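Wednesday, late, feet up finally

Ok quick one before I fall asleep. Long shift. Clallura orders came in heavy again, 400 lines before lunch, and we were 3 down on the packing side. August always does this. Every year they act surprised.

So the grippers. Week 3 on our row. Radwood site had them since spring and the talk was all how smooth it went over there, well, good for Radwood. Ours still need babysitting. I used to pack. Now I sort of stand by, clear a tote, press resume, fill in the sheet. Press resume again. My back is better, I will say that. First week in years I haven't slept with the heat pad. But the day is sooo long when your hands aren't doing anything.

Got moved off packing before first break and put on checks, which means eyes on the fingers and a tick on the sheet. Nicks, dust, anything stuck on.

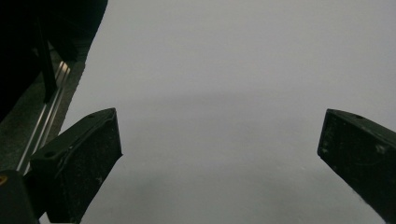

Both fingers, nothing in the grip. Dusty and scratched up.

Wrote "dust, scratches" on the sheet, same as I write most days. The Grernik guy on the phone says marks are cosmetic. Fine. He also said the training would be 60 minutes and it was a whole afternoon, so.

What bugs me is the talk. It used to be you could chat across the bench all day, kids, tv, whose turn to bring the good coffee. Now we're spaced out, one person to a station, and you'd have to yell. I ate lunch with the Khattak crew from the dock because my old bench mates are on three different breaks now. Nice people. They wanted to know if the machines were coming for the dock next. How would I know. Nobody upstairs tells me anything, I find out off the noticeboard same as them.

Had the meeting at 2. Slides. "Redeployed" was on every single one. No one's losing hours before the holidays, they said, and then somebody asked about after the holidays and we got a lot of words back. I wrote it all down on the back of my sheet and then handed the sheet in like an idiot.
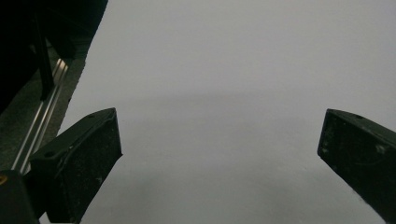

Pay grade is the thing I need to push on. If I'm checking equipment and signing for it then that's not packer work, and packer is still what my payslip says. Going to bring it up Friday if I don't chicken out. I mean today I put down that the right finger has a pale scuff up near the top edge and wear all over that inner face, and my name goes next to that. If it drops a customer's order who do they come to? Me, with my little pen. So either it's a real job and it pays like one or let me go back to tape and boxes.

Part of me likes it though. Knowing the thing. The new girl asked me why it had paused and I knew teh answer without looking it up, felt pretty good for a minute.

Need to: wash the gray shirt, call the dentist, find out who has my sheet with the meeting notes on the back. Ask about the Radwood rates, what do their checkers get?? Somebody on the dock must know somebody.

Alarm set. Night.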